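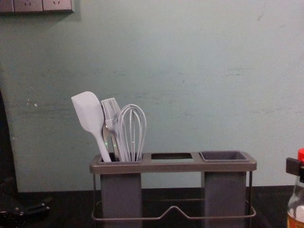

3.2 The benchtop caddy as a storage type

Drawers have had plenty of attention in the domestic storage literature, and hanging rails a fair amount as well. The humble benchtop caddy has had very little, which surprised us, given how many home cooks own one and how strongly they feel about where it goes. This section looks at the caddy as a small piece of kitchen furniture in its own right. We found it a wonderfully rich object to study.

We visited 16 households in the Drivarcombe district during May and asked each main cook to prepare an ordinary weeknight dinner using their own tools. Across those dinners we logged 536 retrievals, a retrieval being any moment at which a hand took a utensil from where it was stored. Spatulas, wooden spoons and tongs made up most of the log. Basting brushes hardly appeared in it, though nearly every kitchen had one standing upright with the everyday tools.

Our participants used three broad kinds of caddy. The first is the single crock, usually ceramic, heavy and hard to knock over. The second is the divided tub, sold locally under the Skelik name, with fixed internal walls. The third is the framed caddy, where separate cups drop into openings in a rim and a wire frame carries the whole thing. We use the Volero pattern as our reference for this third kind. Its rim has three openings in a row, and its cups can be lifted out and washed on their own – a feature that cooks brought up without any prompting from us, often with real delight.

The framed caddy invites sorting. With a crock there is only one place for a tool to go, so the question of sorting never comes up. With a row of openings the cook has to settle on some kind of rule, even if the rule is loose. We recorded rules based on material (silicone in one cup, metal in the other), on task (stovetop versus baking) and on length. One household sorted by who was allowed to use what, with the kids' tools at the low end of the bench. Length turned out to be the most stable rule over the course of a meal, and task the least, as a spatula used for pancakes on Friday morning is very happy to stir a curry that night.

We also became keen observers of the unused opening. Figure 3 shows a framed caddy with its tools gathered at the left, while the middle opening and the right-hand cup hold nothing. It is a lopsided arrangement, and we met versions of it in several homes. At first we coded these as unfinished, meaning that we expected the cook to fill the gap sooner or later. After the interviews we recoded them as reserve space. Cooks told us they liked having somewhere to drop a tool in a hurry, and that a caddy filled to capacity was harder to pull things from. Broad heads were the main offender here, since a flat spatula head takes up much more room above the rim than its slim handle does inside the cup. Fanning the tools outward helps, and so does putting the widest head on the outer side, where it can lean away from its neighbours.

Figure 3. Framed utensil caddy on a dark benchtop. Tools stand in the left compartment; the centre opening and the right cup are empty.

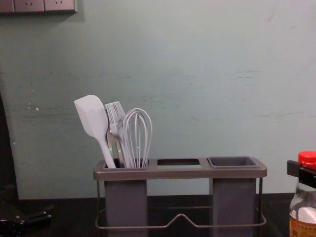 How far from the cooktop should a utensil caddy stand?

Within 500 mm of the front burner on the cook's preferred side, and clear of the burner itself. At that distance a tool can be reached without a step, and drips from a returned spoon land on the benchtop, where they are easily wiped.

This placement rule agrees nicely with the reach envelope proposed in the Lambrakis kitchen layouts, though those layouts assume a clear bench and say nothing of kettles, toasters or fruit bowls. In our homes the kettle nearly always won the spot beside the power points, and the caddy took whatever was left over. Where the two competed directly, cooks tended to push the caddy back against the wall – a good position for stability and a poor one for anyone with short arms.

Section 3.3 takes up cleaning, including the crumbs and oily residue that collect at the bottom of deep cups, and compares the effort of washing a removable cup with that of emptying and rinsing a full crock.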